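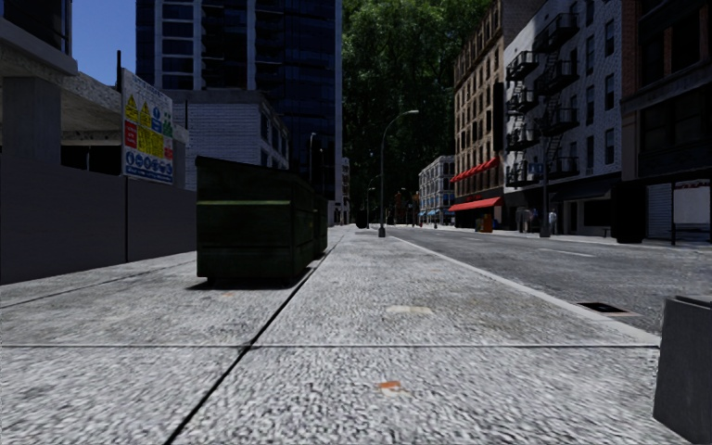
4.2 Controller Comparison in the Simulated City Block

Home | Papers | Code | Data | Contact

We compared three path-following controllers on the same simulated sidewalk robot. The first is the pure pursuit controller that ships with the Prultura navigation package. The second is a linear model predictive controller (MPC) with a horizon of 24 steps. The third, which we call Hattori after the branch it was developed on, is the same MPC with an added term that penalizes quick changes in steering. All three send velocity commands to the same base model and read the same rendered camera stream, so any difference in the results comes from the controller or its tuning.

The block was built for the Sternville scenario set. It has a wide concrete sidewalk with a curb and a road on one side, and dumpsters stand on the pavement next to a gray hoarding. We chose this stretch for the straight-line runs. The corner runs use the part of the block where the sidewalk meets a crosswalk. Poles are planted in the pavement there, and the slab joints and hard shadows gave our edge detector trouble in early tests.
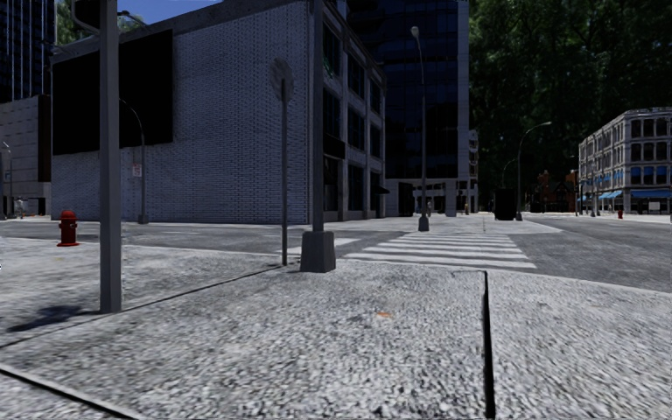
Figure 6. Corner section of the simulated block, with poles on the sidewalk and the striped crosswalk beyond.

Each controller was run 156 times on the straight section and 300 times at the corner. Start poses were drawn from the same list for all three. A run ended when the robot reached the goal, touched an object, left the sidewalk, or timed out. We logged lateral error, heading error, and commanded turn rate at every control step. Runs in which the simulator dropped camera frames were thrown out and repeated with the same start pose.

On the straight section the three controllers were close. Pure pursuit had the largest lateral error, mostly in the first few meters after a start pose that faced the curb. Both MPC versions pulled back to the path sooner. The dumpsters narrow the usable width, and here pure pursuit tended to swing wide — it looks ahead to a point past the obstacle and cuts back late.

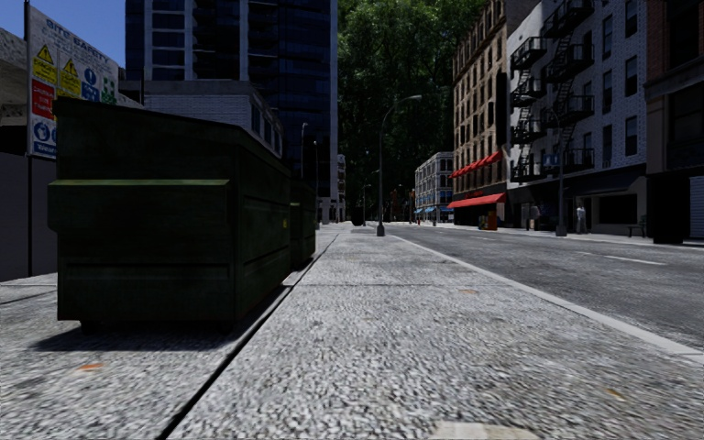
We also tried shortening the lookahead distance to fix this. It helped near the dumpsters but made the robot weave on the open pavement, and we went back to the default value for all reported runs.

The corner runs separated the controllers more clearly. The plain MPC finished more runs than pure pursuit but produced sharp steering changes when the path estimate jumped at a shadow edge. The Hattori version smoothed most of these out. It was slower to react to a real change in the path, and in a few runs it clipped the curb for that reason. Table 3 lists the counts by type of failure.

We did not retune the camera between sections. Exposure was fixed, and the mount height and tilt matched those of the Usasden base. A test with a wider lens on the plain MPC gave a small gain at the corner and none on the straight, and it is left out of the table.

Contact the authors | © 2022 Usasden Mobile Robotics Group | Back to top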